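**Suturing dataset, notes after the third block of sessions**

We closed the third block on Tuesday with 471 usable demonstrations. The target for this stage was lower than that, so there is slack for the cleaning pass, and the cleaning pass will need it. What follows is mostly for my own reference, with a few points that may help anyone collecting the same sort of data.

The task is interrupted suturing on a synthetic tissue pad, done by teleoperation with two arms. One demonstration is one stitch: needle in, needle out, pull through, knot, trim. We record joint positions, jaw angle and tool pose for both arms at 30 Hz, together with the video. The policy gets the same inputs, minus anything that would not be available at run time. Force is not recorded. I argued for it at the start and lost, and I now think the people who outvoted me were right to keep the first version simple.

The pads come from Raltberg. We changed to them after the first block, when the older stock turned out to tear at the wound edge after a few stitches. A torn edge changes how the thread sits, and the operator compensates without being aware of it. Those episodes stay in the archive under a separate tag. They may be useful later for teaching recovery, but I don't want them in the base set.

Segmentation has been the slow part. Each episode is cut into 7 phases, and the boundaries are marked by hand in Asix, the labelling tool we have been using since the needle-passing work. Most boundaries are easy. Needle contact is visible to within a frame or two. The start of the knot is not. The thread is slack, one tool is holding it, the other is moving towards it, and two careful people will place the mark in different spots. Yufang Tian and I labelled the same batch separately to see how far apart we were. We agreed closely on every phase except the first throw, where the gap was large enough to matter for training.

Her fix was to define the boundary by the thread: the throw begins when the strand first crosses itself near the wound. It is a worse description of what the operator intends, but it can be checked from the video, and our agreement on the second batch was much better. We have gone back and relabelled the first block on that rule.
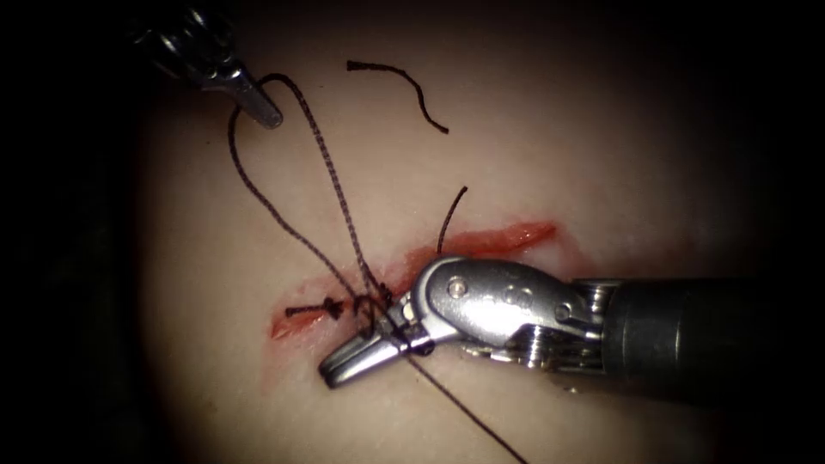 Crossings bring their own trouble. Braided thread holds a twist, and a loop that looks open in one view may have turned over before the tool reaches it. The operators deal with this by nudging the strand until it lies the way they want. Those nudges are short, they vary a lot between people, and a model trained on the raw episodes averages them into a small hesitant wobble that does nothing useful. We tried removing them. That was worse, as the policy then went for the thread whatever state it was in. They are back in the set now with their own label, and the model is given that label as a condition during training.

Some smaller points:

- Offcuts stay where they fall unless they touch the wound. We used to clear the pad after every stitch, and the early policy fell apart whenever it met a stray piece of thread.
- Earlier stitches stay in as well. A demonstration may start with none on the cut or with several, and the count goes in the episode header.
- Lighting is fixed within a session and changed between sessions. It would be better to vary it within a session too, but the exposure control drifts and I have not had time to sort it out.
- Failed knots are kept if the operator finished the attempt. Abandoned attempts are dropped.
- Tool calibration is checked at the start and at the midday break. In December we checked only at the start, and I had to throw out an afternoon.

The site at Govholm will run the same protocol with a different pair of arms. I expect the video side of the model to carry over reasonably well and the joint side to carry over badly, so their episodes will be stored in tool coordinates from the beginning. Głowacki, the converter that writes our recordings into the training format, already handles this, although it still drops the last frame of any episode that ends during a jaw movement. The bug is known and has been open since the first block.

Next is the cleaning pass, then a training run on the base set alone, then the same run with the nudge episodes weighted up. I would like to see 3 seeds of each before drawing anything from the comparison. If the weighting makes no difference I'll go back to the labels on the second throw, which we have not cross-checked at all.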